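Who makes the rules for robots?

You know the rules for crossing a road or using a swimming pool. Places where robots work have rules too. Some are written into law, some are written by groups of engineers, and some are made up by the people who work there every day. This page is mostly about the last kind.

What is a standard?

A standard is a set of instructions that lots of people have agreed to follow. There are standards for plugs, for bike helmets and for robots. A standard for robots might say how hard a machine is allowed to push, or where the stop button has to go. Standards can be long. The safety handbook at the Zeltedgate workshop has 227 pages, and new staff read all of it before they switch anything on.

Rules about fingers

The part of a robot that picks things up is called a gripper. Many grippers have two fingers that close towards each other, a bit like your thumb and first finger. The place where they meet is called a pinch point. Your own fingers should never be in it while the power is on.

At Zeltedgate the rule is to look at the gripper before each job. Are both fingers fixed on firmly? Are there chips or cracks? Is there anything caught between them? If something is wrong, the job waits and the fault goes in the logbook. 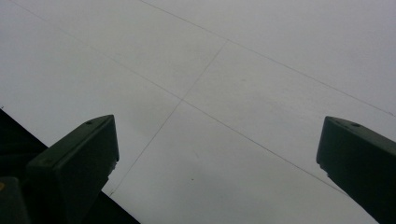 Noemi Sorensen wanted to know why a small chip should matter if the gripper can still close. Ilari Manninen told her that a chip can be nothing at all, or it can be the start of a crack. You write it down so that the next person can see whether it has grown.

Rules about space

A robot arm can reach further than you might think. At Zeltedgate there is a yellow line on the floor, 120 centimetres from the base of the biggest arm. When the arm is moving, people stay behind the line. Visitors stay behind it all the time.

The work surface has a rule as well. Before a job begins, anything that isn't needed is put away. Pens, cups and phones are the things most often left out.

Rules about stopping

Every robot in the workshop has a red stop button. Anyone can press it, even a visitor, and they won't be told off. After a stop, one trained person checks the machine and starts it again. The buttons are tested on the first working day of November and then every month after that.

Try it yourself

Choose a machine at home or at school, such as a printer or a food mixer. Write three rules for using it safely. Ask someone else to read them. If they have to ask what you mean, change the words and try again.

Words to remember

Gripper: the part of a robot that holds things.
Pinch point: a place where moving parts close together.
Logbook: where checks and faults are written down.

Written by Trinity Brannigan. Last checked 19th February.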